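Breakfast Things

Gallery – February – 2 pictures

I have wanted to do a page on breakfast for ages. I don't mean the big weekend kind with eggs and three sorts of jam and everyone still in their socks at eleven. I mean the small kind, the one you put together at a quarter to seven with one eye open. Toast, something from the bakery, a plate to put it on. I eat some version of it nearly every day of my life and I've hardly ever put it in the gallery, which seems a bit rude when I think how many pages I've given to soup.

So February is breakfast month here. If you're new, hello! I'm Idun Solheim, I put these galleries up when I have enough to say, and I write too much under every picture. The older pages (the soup ones, the long one on bread knives, the one where I tried to like rye crackers) are all still in the list on the side.

A few words on plates before we start, and I'll try to keep it short. I grew up with white ones. My mother had a big stack from a shop called Sundqvist, and they were good plates and I never looked at them once. Then a few years ago I bought four green ones at the Rinden market, mostly because it was raining and the plate stall had a roof, and it changed how I eat in the morning. Well, it changed how much I look at what I eat in the morning. I've had a soft spot for pale green ever since, and I get a little jump of happiness whenever I see it on a table somewhere. 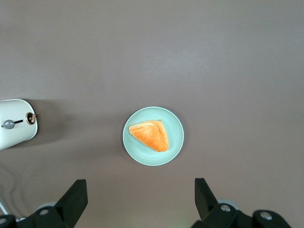
One golden triangle on a mint green plate, with plenty of green to spare.

I love this pairing. Orange crust and pale green, you could paint a kitchen in those two colors and I would move in. And look at the shine on that crust! I can't walk past a bakery window with glossy things in it. I go in for a loaf and come out with a loaf and a paper bag, and the paper bag is empty by the time I've found my keys.

The triangle is a much underrated shape, too. A round bun gives you no clue where to start, so you end up turning it over in your hand like a stone. With a triangle there are corners. I always start with the pointiest one and leave the wide side for last, when the coffee has cooled down enough to drink properly. My friend Torben Diekmann does it the other way and we have had words.

I'm also all for a plate that is too big for what's on it. Small plates look sweet in the cupboard, but flaky pastry goes everywhere, and a rim that stands up even a little will save you a lot of wiping. After years of brushing crumbs off my sweater and onto the floor, I'll take the extra room.

If you're warming up yesterday's pastry, here is how I do it at home. Oven at a low heat, pastry straight on the rack, 4 minutes, and then leave it alone for another 3 on the counter. The leaving alone is the hard part. It comes out soft in the middle and crisp on top, and if it had a glaze the glaze goes a little sticky again – my favorite bit. I don't do it in the microwave anymore. I did for years and always ended up with something like a warm sponge.

Filled ones need a bit longer and a bit of caution. I burned my tongue on an apple turnover once in front of a whole table of relatives and I still hear about it at Christmas.

Now, toast. I know people who think that once there's a pastry on the table the toaster can stay in the cupboard, and I don't understand them at all. You need both! The pastry is for pleasure and the toast is what gets you to lunch. I also think a toaster should live in the middle of the table where people can reach it. We did it that way at the cabin in Gaver, and it was the first time I'd had toast that was still hot when the butter went on. At home mine sits on the counter by the window, four steps away, and you would be surprised how much a slice cools in four steps when you stop to look for the butter knife.

About the bread itself: I like it cut a little thicker than the bakery does it, with holes in it for the butter to find. Day-old is better than fresh. Fresh bread sort of steams in the slot and goes leathery, while day-old gets properly crisp at the edges. And I only ever do one slice at a time, even when there's room for two, so that the second one is hot when I get to it. It's slow and I've been teased for it, but I have never eaten a cold slice of toast by accident since I started.

The next picture has the green plate and its pastry again, with the toaster in the middle with a slice standing in it, and a wire-mesh basket farther along.
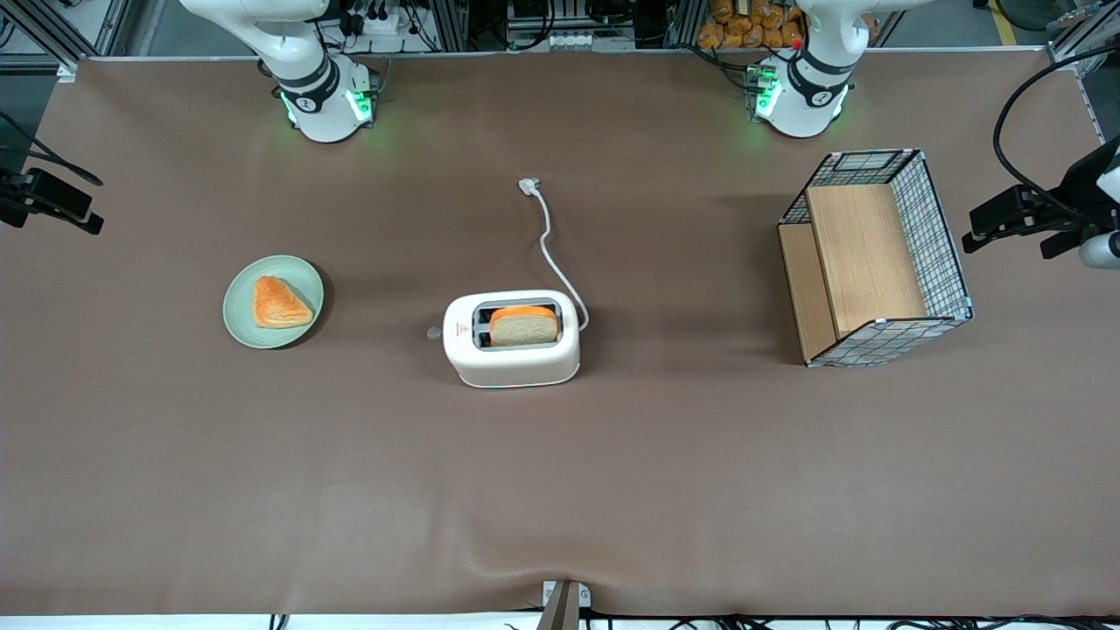

Hjørdis Isaksson wrote in to say that I'm wrong about one slice at a time, and that in her house both slots are always full, with white bread in one and something darker in the other, and people simply take what they get. She also wanted it known that day-old bread is fine but two-day-old is better, and that she keeps hers cut side down on a board with nothing over it.

I tried the cut side down thing and she's right, annoyingly. The crust stays crisp and only the very first slice dries out, and that one can go to whoever is latest to the table. I'm not giving in on the two slots, though.

Next month I'm planning to do jars. Jam, honey, the mustard that has been in the door of the fridge since I moved in. If you have a breakfast plate you're fond of, write and tell me what color it is and what usually goes on it. I read everything, normally over toast.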